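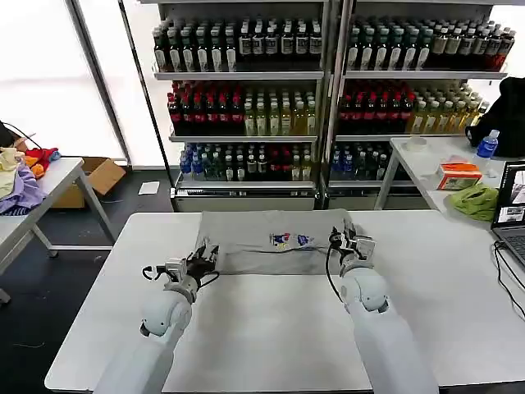
Chapter 12
Textiles in the Household Economy

Clothing is among the oldest of household expenses and one of the least carefully recorded. Families that can state the amount of their rent to the dollar often cannot say what they spend on shirts, towels, and bedding over the course of a year. This chapter examines how households acquire textiles, how long they keep them, and what becomes of them when they are no longer wanted.

Until the spread of factory weaving, cloth was expensive in relation to wages. Garments were altered, handed down, cut apart for children's wear, and finally used as rags. A coat might appear in a will beside the furniture. As the price of cloth fell, these practices weakened. Mending moved from a regular duty to an occasional one, and the skills it required were taught less often at home and in school.

The knit cotton T-shirt shows the change clearly. First worn as an undergarment, it became ordinary outer clothing during the twentieth century. It is simple to cut, requires few seams, and accepts printed designs readily. Its low price encourages households to own more shirts than they wear. Students should keep this distinction between ownership and use in mind throughout the chapter.

The Haltutano Survey

Much of the evidence in this chapter comes from the Haltutano Household Survey, which collected written inventories from 2,082 households in the districts of Bastside and Lundgren. Each household listed its clothing and linens in February and reported again at the end of the following winter. Respondents recorded purchases, gifts received, repairs, and items discarded.

The survey has limits. Households that agreed to keep records may have been more orderly than their neighbors, and items in storage were often left out of the first inventory. The tables at the end of the chapter mark the entries affected.

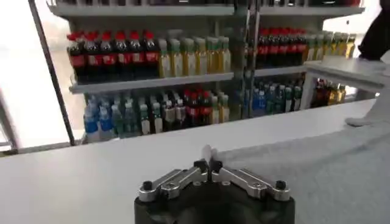

12.1 Key Terms

Service life: the period during which a textile is used for its original purpose.

Secondary use: any later use, such as cleaning cloths or padding.

Idle stock: items owned but not worn or used during the survey year.

Section 12.2 applies these terms to the Bastside inventories. The Lundgren results are treated separately in Section 12.3, as that district had a resale market throughout the survey period.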